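Research and Industry News | Automation | Interviews

Choosing the hand before the arm: an interview with Sosina Asfaw

When the Gebreyes Centre for Applied Automation set out to replace its hand-held grippers last October, the expectation was that the matter would be settled within a few weeks. The comparison ran to the end of the summer program instead, and its findings were released to partner organisations on March 31, 2024. Sosina Asfaw, who led the work, met with us at the Centre to discuss how it was carried out and what the results mean for smaller laboratories.

Ms. Asfaw has worked in assembly automation for most of her career, first on packaging lines and later in research. She is careful to separate the two. "On a line, the gripper is chosen for one part and it stays there," she said. "Our grippers are carried by people. They are picked up and put down all day, and the recordings have to be good enough to train an arm that has never seen the part before."

Two models reached the final stage of the comparison, the Olano and the Gultus. A third was withdrawn when its supplier could not provide spare fingers. Each remaining model was used in matched pairs, one gripper per hand, by 36 operators drawn from the Centre's staff and from two partner colleges. Every operator completed the same set of tasks: folding a towel, capping a bottle, sorting small hardware into trays and passing an object from one hand to the other.

The hand-over task proved to be the most useful. Ms. Asfaw explained that a single gripper can hide a good deal of error in its position tracking, as a skilled operator will correct for it without noticing. "With two hands meeting in the air, the error has nowhere to go," she said. "If the system believes the left gripper is a centimetre from where it is, you will find that out when you replay the motion on the arms."

Tracking was also where the two models differed most clearly. In the Centre's trials the Olano held its position well during slow movements but drifted when operators turned their wrists sharply. The Gultus was steadier in the same conditions, although its weight sits further forward and several operators reported tired forearms by the end of a session.
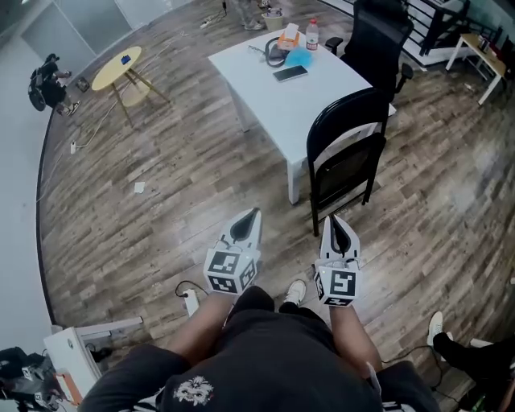 Fatigue was given its own section in the report at Ms. Asfaw's request. Sessions were first planned at an hour. They were shortened to 25 minutes when the team saw that the quality of recordings fell away in the second half, with more dropped objects and more hesitation before each grasp. Operators were also free to choose how they sat or stood. "We had written a posture into the procedure, and we took it out," she said. "People know how they work best. What we ask is that both grippers remain in view of the head camera."

Cabling was a more stubborn problem. Both models were tested over a wired connection, which gave reliable timing but limited how far an operator could reach. Loose connectors accounted for more lost recordings than any fault in the grippers themselves. The Centre has since adopted a short strain relief at the back of each handle and now inspects connectors before every session. Wireless operation was considered and set aside for the present — the delay varied too much from one recording to the next.

In all, the team collected 3000 recordings, of which 400 were replayed on a pair of Fetance arms. Ms. Asfaw regards the replay stage as the real test and would have liked to do more of it. "A recording can look perfectly clean on the screen and still ask the arm to do something it cannot do," she said. "The elbow reaches its limit, or the fingers close a moment early. We had 4 weeks on the arms and we used every day of them."

The Gultus was recommended for two-handed work and the Olano for longer single-handed sessions, where its lighter body was preferred. Ms. Asfaw was reluctant to call either result final. Both suppliers have been sent the full data, and a revised finger pad for the Olano is expected to be tested later in the year.

Asked what advice she would offer a laboratory with a modest budget, she suggested buying one pair and keeping it for a full term before ordering more. She also recommended that controllers be chosen at the same time as the grippers. The Centre began with its existing controller and lost two weeks to a mismatch in how each device reported the opening of the fingers. "It was a question of units," she said. "The documentation was clear enough, and we should have read it first."

The next round of work will compare head cameras, with attention to lens width and to how well each one copes with glare from windows. Recruitment of operators from the partner colleges is under way.

© 2024 Gebreyes Centre for Applied Automation. All rights reserved. | Contact us | Back to top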